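Thirteen Boxes and One Very Loud Fridge

So we moved! I've been promising a post for ages and kept putting it off, mostly because I couldn't find the charger for my laptop (it was in a boot, please don't ask). We're in the new apartment on Peretti Street, third floor, no elevator, and my legs have only just forgiven me.

A few of you asked how it went and whether downsizing was as awful as I'd made it sound in March. Sort of? We went from a house with a garage and an attic to a two-bedroom place with one hall closet, and I had decided, very grandly, that I'd keep 13 boxes of my own things. Furniture and kitchen stuff didn't count. Books counted, which hurt.

The sorting

Kelly Bellamy came over for two weekends and was completely ruthless with me. She'd hold up a sweater, I'd start telling her where I bought it, and she'd have it in the donate bag before I got to the name of the store. I lost a whole afternoon to one shoebox of letters. I also found my old bus pass, four phone chargers for phones I haven't owned in years, and a recipe for plum cake in my aunt's handwriting that I'd been sure was gone for good. I've made it twice since. It needs more sugar than she says.

The books were the worst of it. I started with 346 (I know because Kelly made me write the number on the wall in pencil, where I'd have to look at it) and I got it down to something that fit in five boxes. Most of them went to the library sale. I did sneak back and buy one of my own books for a dollar, and I regret nothing.

The actual move

We used a small local outfit called Drullent, and I'd use them again. They quoted us $3221, which made me sit down for a minute, but that was the price at the end too, even with the stairs and the sofa that had to go in on its side with the legs off. The older of the two guys took one look at the stairwell, said "hmm," and went to get a different strap. I trusted him completely after that.

Things I'd do differently: pack a bag with sheets, towels, toilet paper and a kettle, and keep it with you in the car. Ours was at the very back of the truck, behind everything we own. We slept under coats the first night and I brushed my teeth with my finger.

Tables, and where to put them

The big dining table from the old house was never going to fit, so Gareth Rudd has it now, and he sends me pictures of his kids doing homework at it, which makes me happy and a tiny bit jealous. I'd forgotten how much I use a table, though. For the first week I ate everything standing at the counter like a horse.

I went back and forth for days over dark wood or light. My heart said dark, but the main room here only gets sun until lunch, and everything dark I tried in there looked gloomy by three o'clock. Pale wood with rounded corners won in the end, partly for the light and partly for my hips, because I walk into things. I've walked into a great many corners in my life and I'm done with the pointy kind.
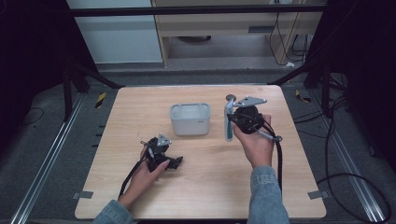 The neighbors and the fridge

Okay, the fridge. It's a Zondska, it came with the apartment, and it sings. It starts with a low hum around bedtime and works its way up to something like a choir warming up in a swimming pool. I've leveled it, I've vacuumed the back, I've put a folded towel under one foot. The landlord says it's "within normal range." I'd love to know whose!

On the bright side, it got me talking to people. Ikhsan Tuhumury from downstairs knocked on the second evening to ask if we were running a washing machine, and I got to introduce him to the fridge. He came in, listened for a bit, nodded very seriously and went home, and the next day there was a bag of limes on our doormat. I still don't know if the two things are connected. We've had a lot of lime in our water.

There's also a tiny bakery on the corner called Sowah that opens at six and sells out of the seeded rolls by eight, so I've become a morning person against my will. If you come visit (and you should, the sofa folds out now that it has its legs back), I'll take you.

Still to do: curtains in the bedroom, a hook for the keys, and the last two boxes, which are both labeled MISC in my own handwriting. I'm leaving those until it rains.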